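About us

Benden Handling. Small shop, Kiromthorpe, back half of the old Segers building. We set up, look after and repair gripping equipment - hand-held grippers, arm-mounted grippers, the benches they work over. Seven of us. No sales team, so if you call you get whoever is nearest the phone.

How we got going

Started out fixing other people's gripper fingers on a kitchen counter. Pads mostly, and cables. Then Nerkus asked if we could look after a whole hand-held cell for them, bench, grippers, headset, the lot, and we said yes before we'd worked out how. Still got that cell. Most of what we know came from it.

What we do on a hand-held cell

Setup first. Table gets covered in white paper with a black line grid. Paper goes down flat, tape under the edge and not over it. It creases anyway after a day or so. Small creases we leave, a fold that catches a finger means new sheet.

Then the grippers. Fingers off, ribbed faces brushed out, fingers back on. Close them slowly by hand and look at the gap from the side. If the faces don't meet square we shim the left one first, allways the left, so whoever does the next service knows where to look. Housing gets wiped with a damp cloth. No solvent, it clouds the plastic.

Headset after that. Marker block on top has to sit hard against its mount, no rocking. Check the print on the marker for scuffs. We reprint at the first scratch, paper is cheap. Cable down the side of the body with enough slack to bend right over the table - this is the thing people get wrong when they set up on their own. They measure it standing up straight.

Last thing is a trial on real objects. Soft and awkward ones. Notebooks are good, pages slide and the ribbon gets everywhere. If the fingers can turn one page and leave the next where it is, we sign the cell off.

Looking after it

Service contracts are monthly, or by cycle count if you keep one. Our own bench gripper went 2,411 cycles on its last set of pads before we changed them. Yours may be more or less, depends what you pick up. Gritty stuff eats pads.

Every visit covers:

Pads and finger pins
Cable, full length, both connectors
Marker print and mount
Grid paper
Trial picks, 20 of them, written up on the sheet we leave with you

Repairs

Send it or bring it. Most hand-held units are back out inside the week. Box it with the fingers OFF please, wrapped separately, we have had too many turn up bent. We keep 33 spare finger pairs on the shelf, common sizes, and can cut pads for the odd ones. Put a note in with what it was doing when it went wrong, even if you think its obvious.

August is slow for parts so allow longer then.

Visiting

Bench is open most weekdays, ring the side bell, the front door is Segers' and they wont know who you are. Closed Sunday. Parking out back past the loading dock. If you want to try a gripper before you hire one just say when you call and we'll have a cell set up - bring something of your own to pick up with it.
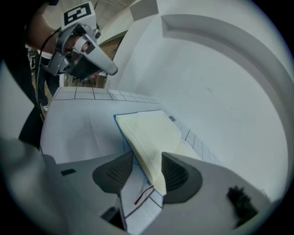
Hire is by the day or the week, and the price includes us coming out to do the first setup. After that it's the same monthly check as everyone else gets. Quotes by phone or the contact form.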